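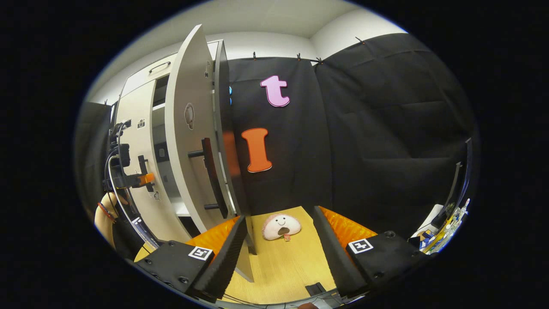

Witold Śliwiński asked after the last lecture why we should ring birds at all, when so few of the rings are ever seen again. He said that for him it looks like throwing letters into the sea. I promised to answer in the notes, so the first part of this handout is for his question.

Courses > Field Zoology > Handouts > Ringing and recovery

1. Why low return is still useful

Suppose we ring 1000 young white storks in one season and later we receive 24 reports of dead birds with a ring. The recovery rate is then 24 / 1000, or 2.4 percent. This number is small, but each report gives a place, a date and often a cause of death. For a long-lived bird these are facts which we can hardly get in another way.

Please do not mix two things. Recovery rate is the part of ringed birds which were found dead and reported. Mortality is the part which died. Most dead birds lie in a field or a marsh and a fox takes them before a person comes. If you write in the exam that mortality was 2.4 percent, I will take away the points.

2. What changes the reporting

The chance that a finder sends the report depends on many things: how large the bird is, how many people live in the area, whether the address on the ring can be read, and whether the finder is afraid of trouble. The last one is important for birds of prey. A person who has shot a buzzard will not write to us.

Compare the two areas from the reader. In Zistdale, 2000 gulls were ringed and 10 were reported. In Arkville, 1000 gulls were ringed and 24 were reported. Some students wrote that the gulls of Arkville die more often. We cannot say this. Arkville has a harbor and a public beach, and Zistdale is mostly salt marsh without a road. Calculate both rates before Wednesday and write two or three sentences about what they can mean.

3. Live resighting

Color rings with large letters can be read with a telescope, so the same bird can be recorded many times. In the Cumeck project the observers read terns from a hide in the early morning, when the birds stand still. The method is good for survival estimates, but it has its own error: the letters become worn, and an observer can read C for G. A record with one uncertain letter goes to the separate list. Do not guess.

The model in Kaczmarczyk, chapter on marked populations, separates survival from the chance of being seen. Read the chapter up to the first table. The proof after it is not required.

4. Handling

A ring must turn freely on the leg and must not pass over the joint. Before closing it, check the size against the species list. Nestlings with legs still growing in thickness are left for a later visit.

For the practical bring a pencil, as ink runs in the rain.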